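Voice for the Stage, Unit 8: Breath and Projection

Work in pairs. One partner speaks, the other stands at the back wall and raises a hand whenever a word gets lost.

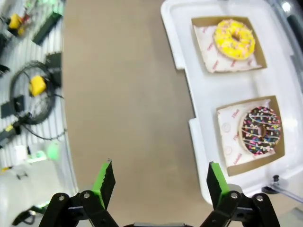 Handout prepared by Ailsa Baird

Start with the floor exercise from last unit. Breathe in for a slow count, hold, and let the air out on an "s" for a count of 10. Keep the shoulders down.

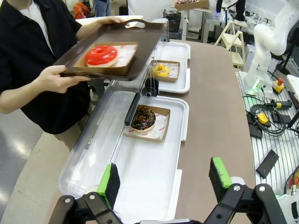

A donut with red icing on a brown serving tray.

Next, take your monologue and mark every breath in pencil. Most students mark too few. If you run out of air before the end of a thought, move the mark earlier

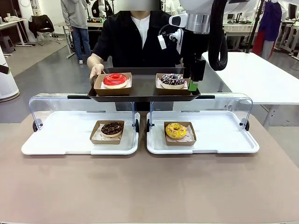 and read the line again at the same volume. Do not push from the throat. Stop if it feels scratchy.

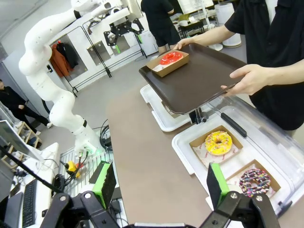 Boxed donuts in a clear display case.

For next class: bring the marked script and a water bottle. Skye Cairns will hear the duologues first.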